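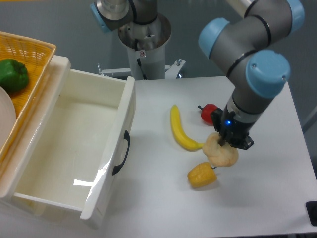

Can you work with the Trikanau church books if you don't read the old handwriting? Most people can, because the entries use the same couple dozen words over and over, and you can learn those in a weekend.

Subject: Re: [zurnside-roots] Stuck on Trikanau baptisms
Date: January 11, 2018

Hi everybody,

I meant to answer this before the holidays and then it got buried, sorry! Quoting the part I can help with:

> I've been going through the Trikanau baptisms on film 2487 and
> the family just stops. Three kids in a row, then nothing. The
> marriage book has the oldest girl getting married later, so they
> didn't all die or leave. Did the priest skip people? Is it worth
> paying Manninen to look at the originals?

Oh boy, do I know that gap. I spent one whole November on it (my family thought I'd moved into the basement) and I'd say hold on to your money for now.

The first thing to check is the back of the same film. When the book filled up, whoever was keeping it started writing on the blank pages at the end, upside down, and the people doing the filming just kept going. My great-grandmother's brother is back there on page 477, after the burials, wedged in with a list of who owed for candles. If you scroll until you hit the burials and quit, like I did the first two times through, you'll never see it.

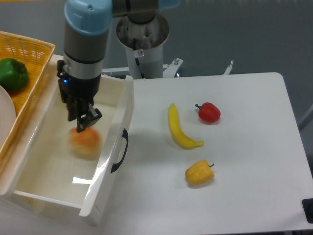
The other thing is that the family may be under the farm name. Folks in Trikanau went by the farm they lived on, so if yours rented a different place one spring, the next baby shows up under a name you've never heard. Ignore the last names for a while and follow the mother's first name and the godparents. Godparents are gold! Mine used the same neighbor couple for 8 baptisms, under two different farm names, and that's the only way I ever stitched them together.

On Manninen, I used them back in 2000 when they were still answering letters by mail, and they were careful and polite and slow. They charge for the search whether they find anything or not, so go in with a narrow question. "Please find my family" will eat up your deposit. One year and one farm is more like it. I can't speak to what they charge now, so maybe somebody who has used them lately can chime in?
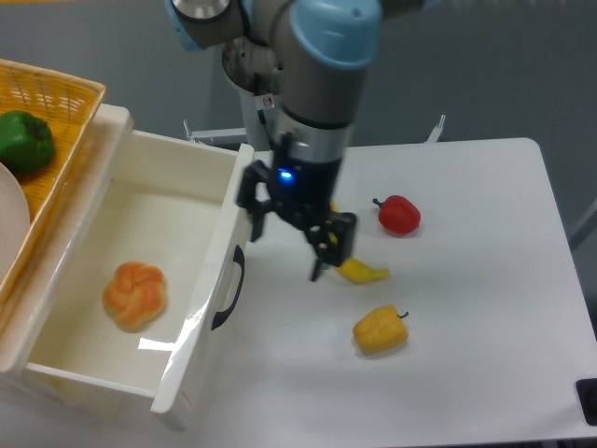 If you're typing all this into Umico, put the farm name in the place field and leave the last name alone. I did it the other way around and ended up with the same man in my tree as three separate people, one of them married to his own wife's "sister," who was also his wife. Took me most of a winter to untangle, and I still find stray copies of him. Make a backup before you merge anything, too. The undo only goes back one step in the version I have.

I've got a word list for the column headings, plus the month abbreviations, which are a mess in the older books. It's typed up and I'm happy to send it to anyone who writes me off list. Does anybody have a decent copy of the Trikanau farm map? Mine is a photocopy of a photocopy and the whole river side is a gray smear.

Good luck, and tell us what you find on those back pages!

--
zurnside-roots mailing list
To leave the list, send a blank message with "unsubscribe" in the subject line.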